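Restocking order for a hotel vanity, revised
14 February 2024
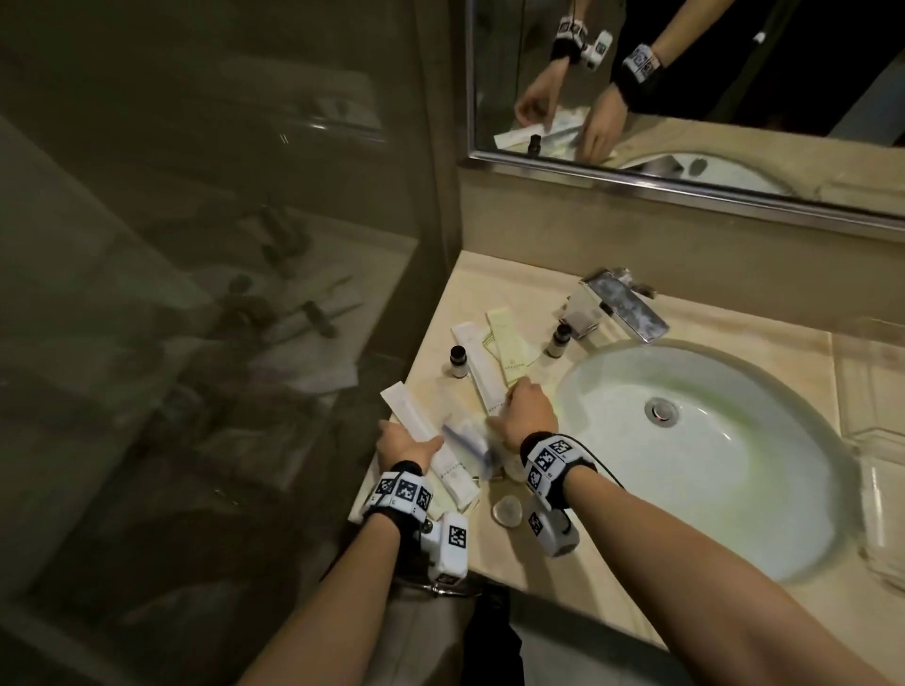 My previous post on bathroom amenities set out a left-to-right order based on size. After using it for a while I have dropped it. Size is a poor sorting key, and guests do not look for things by size. They look for them by when they need them.

The revised order has two zones, wet and dry. Wet zone items are used at the basin or taken into the shower: soap, shampoo, conditioner, body wash. Dry zone items are anything that should stay in its wrapper until wanted, so dental kit, comb, cotton pads, shower cap. The wet zone goes next to the faucet. The dry zone goes on the far side of the counter, at least 208 mm from the rim of the basin. I measured splash on three faucets to get that number. A wide flat spout at full flow throws water further than a narrow one, and the worst result came from a hand held directly under the stream.

Sorting is done flat. Everything comes out onto the counter, gets separated by type, then turned so the print faces up. Slim packets are the slow part. They slide on polished marble, and two that differ only in color are easy to swap. I hold one down with the left hand and pick with the right.

Bottles stand at the back. Small round ones with dark caps look the same from above, so the label has to face the guest. Check the caps by hand before placing them. A loose cap on its side will empty a bottle overnight, and conditioner takes a good while to get out of a drawer liner.

Wrapped disc soap lies flat, seam down. It does not stand up against anything for long, and if it rolls it rolls toward the basin.

For the Korby rooms I tried the Sepp tray, which is shallow and has a raised lip. It holds the dry zone well but collects water underneath, so it has to be lifted and wiped each time. The Ludanano tray has feet and drains better. It is also 50 mm too deep for the counter in room 101, where the mirror trim comes down low and the back row ends up hard against it. I have gone back to no tray in that room.

Supplies come from Cetaslow in mixed cartons of 700 pieces. Mixed cartons are cheaper and cost the difference in sorting time. I plan to order single-type cartons in April and compare.

Towels are still folded in thirds and kept on the side away from the dental kit. I have not found a reason to change that.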